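Boltivar Hand Gripper Pair - Club and Classroom Kit

Home / Kits / Student teams / Hand grippers

In stock, ships in 8 working days. Page updated 19 October 2024, new cable length, old photos gone.

What you get

Two hand-held grippers, left and right
Two cables, long version
Task set (bin, lidded container with latch clips, a few small boxes)
Spare finger tips, one bag
Printed quick start, two sides. Read side two as well please
Login for the club task pages

Not in the box: table, rails, computer. See further down.

What it's for

Student teams who need to record hand tasks and then get a robot arm to do the same tasks later. Students hold a gripper in each hand, do the job, log it, do it again. No arm needed for the first half of the term. Good for clubs that share one arm between a lot of kids, or dont have the arm yet.

Pistol-style handle, two fingers. Squeeze to close, let go to open. Left and right are not swappable, the cable comes out on the outside so it hangs away from your work. Marked L and R under the handle. Yes people still mix them up.

The Naneck Cup

The kit is the same one used in the Naneck Cup, two-hand class. Next round is in December. Three tasks this year:

Task A - Unlatch. Closed container, lid clipped at both ends. Open both clips, lift the lid, lay it flat on the table. Lid on the floor = run void.

Task B - Move over. Small box out of the bin and into the container, or the other way. Judges call which one on the day so practice both.

Task C - Close up. Lid back on, both clips down. Hardest of the three. The second clip is where teams lose time, you push on one end and the other end lifts. Hold with the left, press with the right. Or the reverse if you have a lefty.

Max score per run is 100. Teams hand in 26 logged runs per task before the event, plus a one page write up. Write up can be handwritten. Late runs are not counted, no exceptions, ask last year's Tenum team.

Specs, short version

Handle: black plastic, fits teen and adult hands. Under 12s manage but get tired, swap often
Fingers: two per gripper, jointed, replaceable tips
Top plate: flat, for mounting your own tracker or marker
Cable: one per gripper, screw lock at the handle end
Rated for over 4000 squeezes per set of tips. After that they go shiny and slip on smooth lids
Power: through the cable, no batteries to charge

Setting up

Table first. Any flat table that doesn't wobble. Wood is nice, fingers don't skate on it. If you have a frame with side rails, bracket the table to it so it can't creep toward you during a session. Most do by the end of an hour.

Run the cables off the near edge, one each side. Don't cross them. Don't tape them to the table either, you need the slack when you reach for the far clip.

Plug in the left one, then the right. Software lists them in the order it sees them, and if you do it backwards all your left hand data says right. Danuta Kozłowski's group at Chevalier had to relabel three weeks of runs. There is a fix script now, on the task pages, but still.

Then the zero step. Close both fingers fully, hold, wait for the beep, open. Every session, also after lunch.

Practice tips from teams

Stand, don't sit. You want your forearms coming down at the lid from above.

Hover first. Get the tips just over the clip, stop for a beat, then go in. Runs with a clear pause are a lot easier to cut up afterward - Mireille Chauvin showed us this and we put it in the quick start.

Turn the container a bit between runs. Same with the bin. If everything sits in the exact same spot every time your arm will only ever learn that spot, and the judges will not put it there for you.

One student on grippers, one logging. Change places every 10 minutes or so.

Don't grip the small box by its corners. Long sides.

Questions we get a lot

Can we buy just one gripper? Yes, but only as a replacement, and you can't enter the two-hand class with it. There's a one-hand class, open bin only, no lid.

Can we use our own containers? For practice sure, the more the better. For logged runs use the ones in the kit.

Does it work with our arm? Logs export to plain files. Arm list is on the task pages, maintained by Maxence Texier. If yours is missing, write to him with the model and he'll say yes or no pretty quick.

Clip snapped off. Spare lids are cheap, order two. Clips alone we don't sell.

Fingers won't open all the way? Check the cable at the handle, its nearly always the screw lock. If not, send it in.

Ordering

Schools and clubs get the club price, put the name of the school in the company field or the discount won't show. Purchase orders ok. Quotes by email from Ludivine Maillard, usually same day, not Fridays.

Returns within 30 days if the tips are unused. Loaner pairs for teams entering the Cup, ask early, there are only a handfull.

Goes well with: spare tips (bag), rail frame with brackets, extra task set, Boltivar carry case

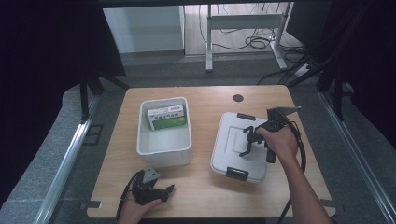 Loaner requests for the December round go through the same order form - pick "loan" in the last box and leave the payment part blank.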